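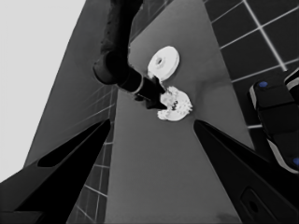

Your welcome email is probably doing less than you hoped, and I say that with affection, having written plenty of dull ones myself. When somebody signs up for your list, they're as interested in you as they may ever be, and so many of us answer with a plain "thanks for subscribing" and then go silent until the next sale. I like to picture the signup and the first real offer as two white parts lying on a gray tabletop, one a plain round disc with a hole through it and the other toothed like a gear, close enough to touch. The welcome email is your chance to fit them together.

Elfriede Hollmann at Skerkik spent March rewriting hers, and she was kind enough to let me peek at the results. Her old message ran to 402 words and had links going off in every direction. The new one is 188 words with 2 links – one to a short guide and one to a page where people can say how often they'd like to hear from her. Replies went from almost none to 20 in the month, and she answered every single one herself (bless her!).

If you'd like to try the same, send me your current welcome email and I'll happily mark it up for you. Just hit reply, and tell me a little about who's on your list, too. I read everything, usually over my second coffee.

Warmly,
Eifion Pritchard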